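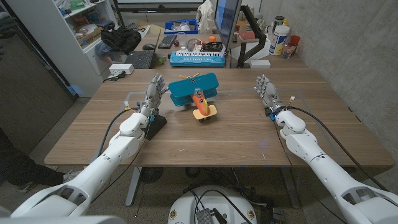 Wanted: adults who already take a protein shake after training and are willing to have opinions about it taken down in writing.

Premarlow is testing a new recovery powder, working name Karaler, in two flavors. One is vanilla. The other is described by the kitchen as "cereal milk" – you be the judge, that is the job.

You'll need to be between 18 and 60, train at least 3 times a week, and have no dairy allergy, kidney trouble or prescription that disagrees with supplements. Pregnant or nursing people can't take part this round. Neither can anyone who sells a rival powder, and yes, we do check.

The study runs 17 days. You mix one scoop with water each day, fill in a short form and visit our Hoturine office 2 times. Gym selfies are not required. Please don't send them.

Pay is $564, sent after the final visit. Shaker bottle included, lid fit variable.

Write to Zoriana Harasym, participant desk, by 29 Dec 2025.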